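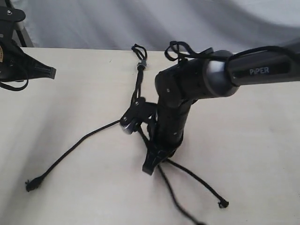 Nokard is a tabletop practice kit for two-arm robots, sold by Wurkberg and built around soft, floppy things like cord. It was designed by Cleiton Magalhães and first shipped in November with six cord exercises; the current edition has 16.

Setup

The kit asks for a pale, plain tabletop and a cloth backdrop – a simple recipe that makes dark cord wonderfully easy to pick out on camera.

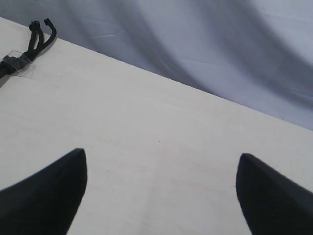
Exercises

Early tasks use a single crossing. Later ones add loops and overlaps, and these are the real joy of the set – a braided cord rarely falls the same way twice!
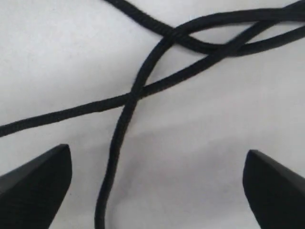 Reception

Reviewer Hywel Humphreys praised the clear task cards but wanted a longer cord.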